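Tikbridge Builds Its Training Examples in Simulated Rooms

4 min read
Print | E-mail
Last updated in May

The learning group at Tikbridge has recorded 562 demonstrations of household tasks in simulation, and intends to reach 3,000 before it begins the next round of training. Apolline Jacquet, who directs the collection, met with us at the Brimbridge office to discuss how the examples are gathered and reviewed.

Each demonstration is produced by a human operator, who guides the simulated robot through a task from beginning to end. The system later learns by imitating those recordings. "The operator is the teacher," Ms. Jacquet said. "If the operator hesitates over a plate, the system will learn to hesitate over a plate. We therefore spend a great deal of time on the people."

New operators complete two weeks of practice before any of their work is kept. Every recording is then read by two reviewers, who mark the start and end of the task and note any collision. When the reviewers disagree, the recording is set aside for Ms. Jacquet.

Asked why the group works in simulation at this stage, she pointed to variety. The Guérin set, named for the street where the group had its first office, changes the walls, floors and furniture between sessions. "We can give an operator a stone counter in the morning and something quite different after lunch," she said. "In a real kitchen, that would be a renovation."

She was careful about the limits of the method. Contact between fingers and thin objects remains difficult to reproduce, and the group does not treat success in simulation as evidence of success elsewhere. A smaller set of recordings on physical equipment is planned at the Girton site.

Failed attempts are also kept, under a separate label. "For a long time we deleted them," Ms. Jacquet said. "I regret that. A missed grasp followed by a good correction is among the most useful things an operator can give us, and we now ask for it in the written instructions."

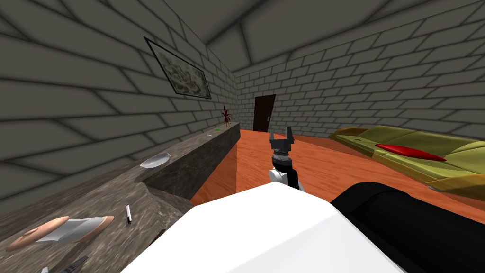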